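3.2 Surfaces used for folding

Most of the written guidance on folding assumes a table. The households in our study rarely used one. Of the 200 folding sessions logged, the largest share took place on a bed, followed by a sofa seat, the top of a chest freezer, and the floor. Dining tables were used mainly for sheets and tablecloths, and ironing boards almost never for anything except shirts that had just been ironed. We therefore treat the bed as the reference surface in this section and discuss the others only where they differ.

A bed differs from a table in three respects that matter for folding. It is soft, so that pressing down on a garment to flatten it also pushes the garment into the surface. It is covered by a textile, which grips the underside of the garment and moves with it when the garment is dragged. And it is seldom clear. Cushions, bags, and clothing waiting to be dealt with are kept on it during the day, and the folding area is whatever remains between them. In the Cenditz apartments, where bedrooms were small and one long side of the bed usually stood against a wall, these items had been pushed toward the wall and the open side was left for work. An arrangement of this kind is shown in Figure 4, with a floral cushion, a pink fabric item, a black bag, and a houndstooth cloth along one edge of the mattress and a folded black garment on the open sheet.

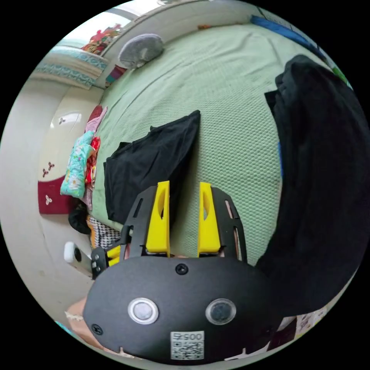
The width of the remaining area determined the order of work more strongly than the type of garment did. Where a full-length garment could be laid out flat, participants tended to spread it completely before making the first fold. Where it could not, they folded the garment in half while still holding it, laid the half on the bed, and corrected the sleeves afterward. The second method was faster for towels and pillowcases and slower for anything with sleeves, which had to be pulled out from under the body one at a time. Participants who used the second method also refolded more often, mostly to realign a hem that had slipped during the first placement.

We recorded the bed covering for every session because of its effect on slip. Coverings were assigned to one of three groups: smooth (percale and satin weaves), textured (honeycomb, waffle, and similar relief weaves), and pile (fleece, velour, and tufted bedspreads). Smooth coverings let a cotton garment slide under light pressure, and participants commonly used one flat hand to hold the collar while the other made the fold. Textured coverings held the garment in place with no second hand, but they transferred their own wrinkles: a crease in the covering lifted the fabric above it and had to be smoothed out before the fold would lie flat. Pile coverings held best and were disliked for dark clothing on account of lint.

3.3 Treatment of dark and printed T-shirts

T-shirts accounted for more of the folded items than any other garment. We examined them separately for two reasons. They have a short sleeve that can be left out, tucked in, or folded across the back, and each choice gives a different finished width. Many of them also carry a print on the chest, and the print influences how the shirt is laid down.

Participants who folded for a drawer usually began with the print facing the bed, so that it appeared on the outside when the fold was complete. Participants who folded for an open shelf were less consistent. In the Quinlan households, where shelves were shared between siblings, shirts were often started with the print facing up, checked for ownership, and then either turned over or folded inward with the print hidden. The turning step adds a full lift of the garment and was the most common point at which a sleeve became trapped under the body.

Plain dark shirts posed a different problem. On a black garment, seams and hems are hard to distinguish under a ceiling lamp, and the front is difficult to tell from the back unless the collar is open. Participants located the collar tag first and worked outward from it. A white print or a white tag shortened this step considerably. We coded a shirt as "oriented" once the collar lay away from the person folding and both sleeves could be located, regardless of whether the body was smooth.
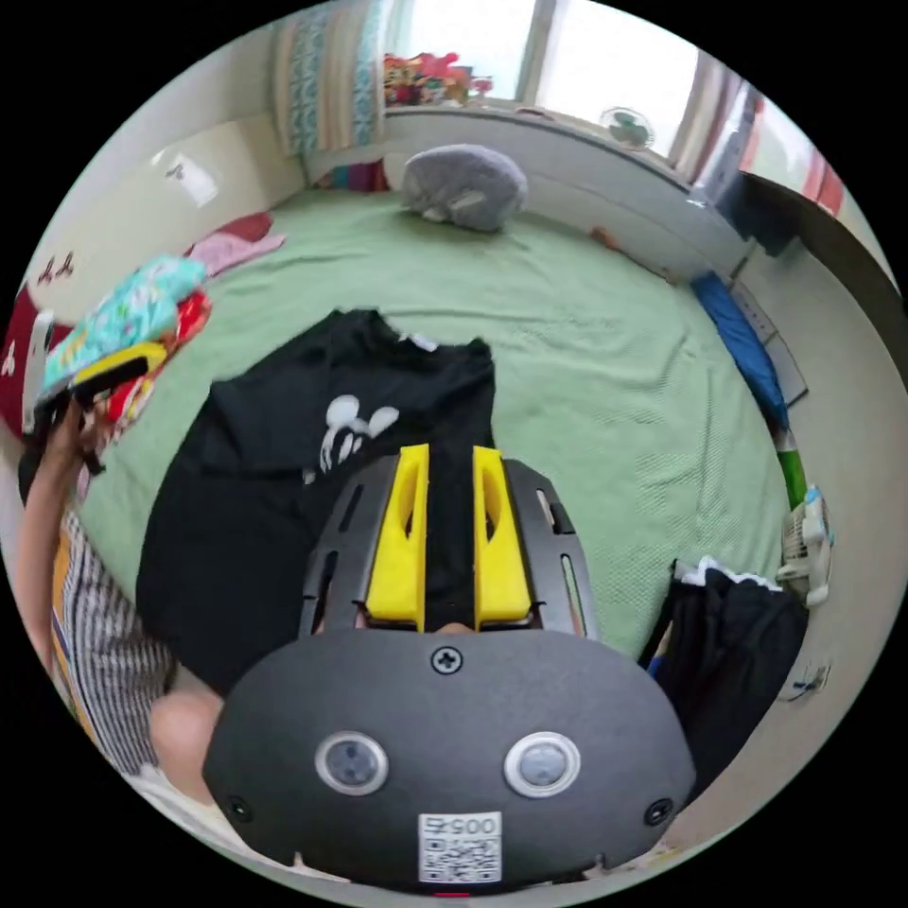

Figure 5. Black T-shirt with white chest graphic on a light green textured bed covering, collar toward the top. The left sleeve is extended; the shirt is wrinkled and partially folded.

Wrinkles at the orientation stage were not counted as errors. In the Mullard protocol, from which our coding scheme was adapted, a garment must be smoothed before the first fold is scored. We dropped this requirement after the pilot, in which 9 participants folded at home without instruction and only 2 of them smoothed a T-shirt completely before starting. The others smoothed each panel as it was folded. On textured coverings the second habit appears to be the more practical one, given that the first smoothing is partly undone when the covering moves.

Fold counts for T-shirts were stable within a person and varied widely between persons. A participant who folded a shirt in thirds lengthwise did so for nearly all shirts, including children's sizes for which a single lengthwise fold would have produced the same drawer width. Finished width was governed by the container. In homes fitted with the Treta shelf insert, which divides a shelf into equal bays, finished widths clustered closely around the bay width even for garments that were later stored elsewhere.

3.4 Temporary placement of finished items

Finished items were set down on the same surface on which they had been folded. On a bed this reduces the working area with every garment. Participants responded by stacking, by placing folded items on top of the cushions, or by interrupting the work to carry a batch to the closet. Stacks on a mattress lean toward the person sitting or kneeling beside them, and collapsed stacks were the main source of repeated work in the longer sessions. Batches were small where the closet was in the same room and larger where it was across a hallway.

Unfolded garments were most often kept in a heap at the foot of the bed or draped over its side. Draped garments were picked up by whichever part was nearest, usually a hem, and needed more handling before the collar was found than garments drawn from a basket. We report this difference with the handling counts in Section 4.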